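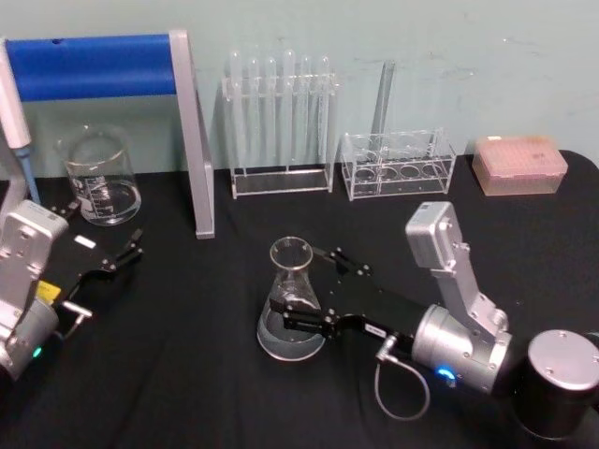
FOR IMMEDIATE RELEASE

2023-05-08

Ullby water testing program opens to private well owners across the Ilen valley

ULLBY - Free well water testing starts this month for households in the Ilen valley. Sign-up is open now. Clunuveck, the regional water lab, will run the samples and mail results to each home.

The program covers 1,435 private wells on the county list. Homes on town water are not included, those are tested under a separate schedule. Renters can sign up too, no landlord signature needed.

Each kit has two bottles, a form and a prepaid label. Fill the bottles from the kitchen tap, cold side, after running it five minutes. Do not rinse the small bottle. Drop off the same day at the Ullby town hall side entrance or the Chevalier branch library, before 2 p.m. Bottles left overnight can't be used and the household will need a new kit.

Tests cover coliform bacteria, nitrate, lead, arsenic, hardness and pH. Results in up to 30 days. If bacteria or high nitrate turns up, the lab will call the number on the form first and not wait for the letter. So please write the phone number clearly. This was a problem in the pilot.

The pilot ran in April on the Chevalier side of the river. 93 households took part and 28 of them had at least one result over the guideline, mostly nitrate, a few with coliform. Those homes were offered a second test plus a visit to check the well cap and casing. Most of the caps looked at were old or cracked. Replacement caps are being sold at cost at the town hall while they last.
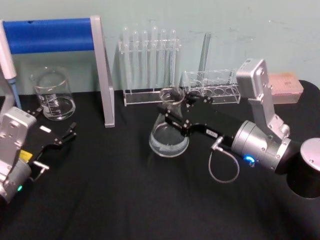
Ilen Valley Water Bulletin, Vol. 6, No. 2

"A lot of people out here have not had there well looked at since the house was built," the Ullby water office said in a statement. "It's a couple of bottles and a short drive. We'd like to see every well on the list done before the ground freezes."

Wells that flooded during the spring high water go to the front of the line. Same for homes with a baby under one year or someone pregnant. Check the box on the form.

What it costs: nothing for the first round. A repeat test is also free if the first one came back over a guideline. Extra tests such as iron, manganese or sulfur can be added for a fee, price list is on the back of the form.

Individual results go only to the household. A summary by road will be posted at the town hall and both libraries, with no names or house numbers on it.

How to sign up: pick up a kit at the Ullby town hall, the Chevalier branch library or the Ilen Bridge feed store. Kits can be mailed to residents who can't drive, call the water office during buisness hours.

About Clunuveck: Clunuveck tests drinking water, well water and surface water for towns and households in the Ilen valley.

Media contact: Ullby Water Office, town hall, second floor

###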